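Preparing and looking after the Onby table cell
Written by Thilini Dissanayake, Mernville workshop. Last changed 05/03/2024

This page is for people who start the Onby cell in the morning or who take it over after a change of tool. It covers the desk, the cables, the fingertips and the zero check. It does not cover the drive boxes, for which there is a separate manual. You need a 3 mm hex key, a dry cloth, a little alcohol, the steel ruler from the drawer and a pencil.

If it is your first time, please read all the steps once before you switch on anything. The whole morning check takes 10 minutes when nothing is wrong.

1. Put the arms in the rest position

With the arms still powered, open the Mendalix panel and choose Rest. The arms go down in front of the desk and the grippers open fully. Wait until the panel writes "holding", then press the stop button and turn it to see that it really locks. From now until step 6 the stop button stays pressed.

Never push an arm to the rest position by hand while it is holding. The brake will slip a little and you will lose the zero. If an arm stands in a bad place and Rest gives an error, use Free on that arm only and support it under the wrist with your other hand.

2. Put the desk in order

The dark grey mat must lie flat. Press the corners and look along the surface from the side, as a small wave in the mat is enough to make a bowl lean. The objects of the day come on the mat or over its edge. The large shopping bag has its place at the right end. Open its top well, and see that the handle loop does not hang down over the front edge of the desk, where a fingertip can catch it.

The kettle stays at the back on its base. It must be empty. We had water on the mat in the first month, and the mat took two days to dry.

The lamp is at the back left. Set the lamp head so that it lights the mat but does not shine into the head camera. If you move the lamp, write it in the log book, also if it was only a little.

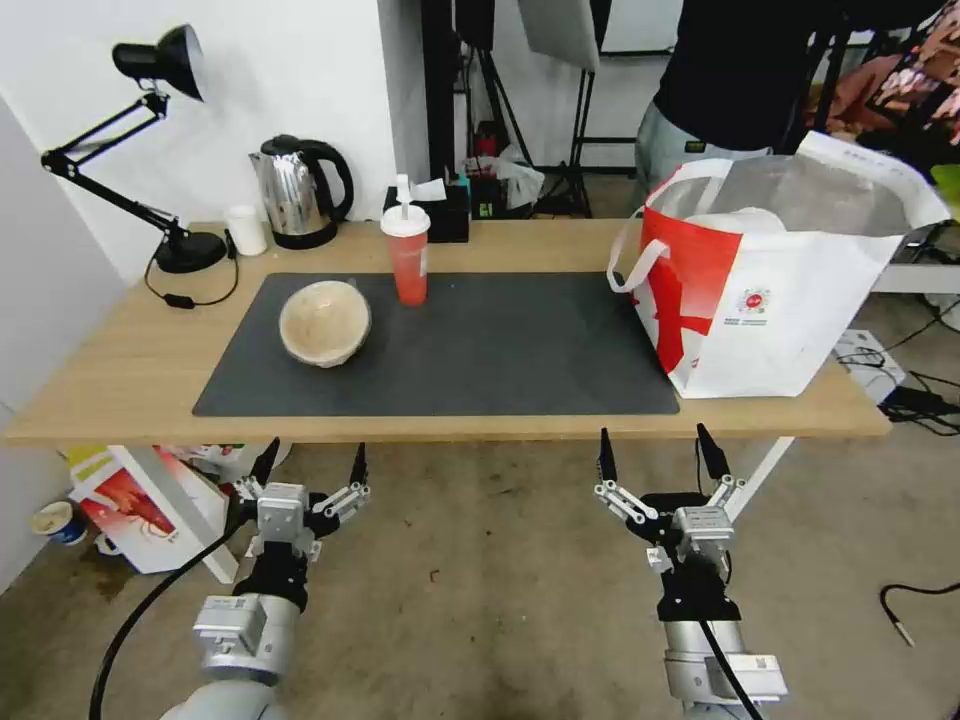 3. Check the cables

Begin at each wrist and follow the black cable down with your fingers. You are looking for three faults: a hard bend, a place where the outer skin is rubbed, and a clip which has opened. The cable should have a soft curve at the wrist in every position. If it is tight when the wrist is turned to its end, loosen the first clip, give it more length and close the clip again.

Then look at the floor. The power strip is to the right of the desk, and the cables near it like to make knots. Untangle them before you start, and push any cable that is lying free away from the place where people walk. Do not put tape over the power strip.

The cord of the lamp comes down at the front left in our usual arrangement. Check that the left arm cannot reach it. When in doubt, lead the cord to the back.

4. Clean and measure the fingertips

Wipe the black fingertips with the cloth and a little alcohol, and do not use the blue cleaning spray, it makes them slippery. Check both sides of each tip for cuts. With the gripper fully open, measure between the inner faces of the tips. On our grippers the value is 78 mm. One millimetre less is still good. If it is smaller than this, the linkage is probably dirty, so clean the metal links first and measure once more before you change any setting.

We change the tips every 2,000 grips. The counter is in the Mendalix panel under Tool, and it does not go back to zero by itself. I once found it at 3,468 and the tips were so worn that plastic cups turned in the grip. New tips come from Szénási in bags, and the screws in the bag are a bit too long for us, so keep the old screws.

To change a tip:
- take out the screw and pull the tip straight off
- clean the seat with the dry cloth
- put on the new tip and tighten the screw only by hand strength
- press the two tips together and look if they meet along the full length

5. Ask for free space

Anybody who works behind the desk can remain there, but must know that the arms will move. Say it aloud and wait for an answer. Bags and boxes under the desk are permitted if they stay away from the arms and from your feet.

6. Make the slow run

Release the stop button and start the program Slow from the panel. The left arm goes first. It rises over the front edge, travels to the back of the table and returns, while the right one stays low.

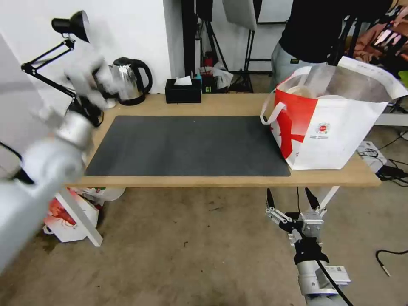 Keep your hand at the stop button during all of it. Listen at the elbow: a soft hum is normal, a click that repeats is not. If you hear a click, stop the run and check the screws of the joint cover before you suspect the gear. In our cell it was the cover every time except one.

When the left arm is back, the right one makes the same path on its side. Its upward movement near the front edge is the critical part, so look at the distance between the fingertips and the underside of the top. You should be able to put your flat hand in between. If you cannot, move the desk and not the arm, and mark the new position of the legs on the floor with pencil.

7. Write the log

Write the opening of each gripper, the value of the counter and your initials. If you changed tips, set the counter to zero now.

If the zero is lost

The panel shows a yellow line and the arm refuses Slow. Choose Free, bring the marks on each joint together, beginning from the shoulder, and press Set. Then repeat from step 1.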